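Why Do Snacks Come in Such Crinkly Wrappers?

Have you ever tried to sneak a snack while somebody was asleep? Crackle, crackle, crunch! Busted. I've been busted plenty of times, so I wanted to find out why snack wrappers are so noisy, and why we bother with them at all.

I started by spreading some packets out on a bed, because a white sheet makes the colors easy to see. There's a red foil bag, a crumpled pink packet, a brown one, and a little orange-red box too.

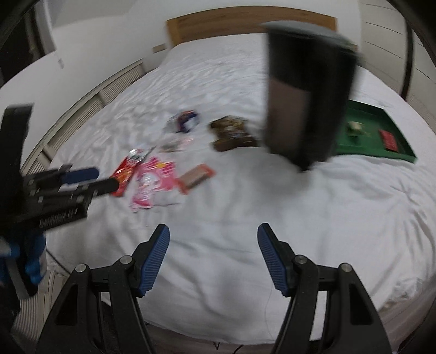
Takeda
Snack explainer and kids' page writer, Orotham Science Corner

Okay, so what is a wrapper for? Mostly it's there to keep things out. Air makes chips go soft and cookies taste old. Water in the air (yes, there's water in the air, even in your bedroom!) makes crunchy things go bendy. Light can make oily snacks taste funny.

Lots of snack wrappers are made from thin plastic with an even thinner layer of shiny metal on it. That's why they look silvery inside. And the noise? When you squeeze a wrapper, it gets tiny creases, and each crease pops into place with a little click. Lots of clicks very fast make a crackle. Going slowly doesn't help much, either. I tried it for 3 whole minutes and you just get a longer crackle.

Now look at the ends of a wrapper. See the zigzags on this snack cake? Those little teeth give your fingers a place to start a tear, and the squashed, ridgy strip is where the wrapper has been pressed shut. The letters on it are Cyrillic, the alphabet used for Russian and some other languages. They say "Супер Контик," and you'd read that as "Super Kontik."

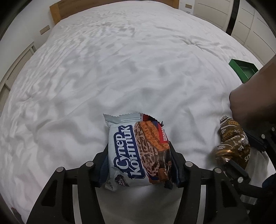
Try it yourself: the stale cracker test

Take two crackers from the same pack. Put one on a plate and seal the other in a zip bag with the air squeezed out. Leave them for up to 90 hours, then snap each one next to your ear. Which is louder? Write it down before you eat the evidence!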